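About Plonero

Published May 23, 2022
By the Plonero team

Plonero is a small company that teaches robots to work with their hands. We do this by showing. A person performs the task through the robot, the robot records each movement together with what its cameras see, and from many such recordings it learns to do the task by itself. We prepare these recordings for our customers, and we also train the people who make them.

We are a team of 6 persons and we have our workshop in Makberg, in a building where furniture was made before. Some of us came from machine repair, some from sewing and some from software. This mix was not planned, but it has been very useful to us. A person who has sewn for many years knows how a cloth will move before it is pulled, and this knowledge is difficult to write in a program. It is easier to show.

How we show a task

We use two methods. In the first, the operator holds the arm and guides it by hand along the movement. It is a slow method and good for learning where the arm can reach. In the second, the operator sits at a separate control station and moves the arm from there, looking at the same camera views which the robot will have later. For small parts we prefer the second method, as a hand beside the gripper would cover what the camera must see.

We ask every operator to work at a calm speed. A fast approach smears the picture from the wrist camera, and then even a shiny bolt and nut on black material have soft edges. We keep such moments in the recording when the complete movement is good, for the robot will also move when it works alone.

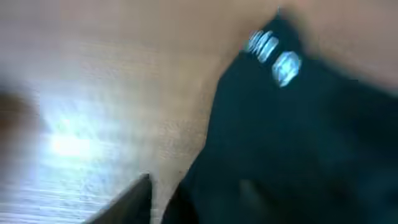
Work with soft things

Hard parts keep their form. Cloth does not, and for this reason the larger part of our time goes to it. Each fold is different from the last one, and a dark fabric hides its own edges in the shadow. The operator must decide where to pinch, how deep the fingers should go, and when to let go and begin again. We record the failed attempts too and mark them as failed.

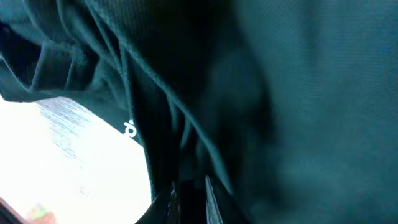
Gripper fingers at the folds of a dark teal fabric, wrist camera view.

Our project Skudum began in March and is dedicated only to this kind of work. Until now it contains 1,343 recordings, of which 77 were made by guiding the arm by hand. The others were made by remote control. Each one is watched by a second person before we accept it.

Training and visits

New operators practice with us for some weeks before their recordings are used. No technical education is required. We look for patience, steady hands and the wish to repeat a small thing until it is done well. Customers are welcome to visit the workshop in Makberg and to try the control station. Please write to us before you come, so that an operator is free to sit with you.

Related pages

Our control station
Skudum: questions and answers
Working with Donnelly on cable handling
Become an operator
How to find us in Makberg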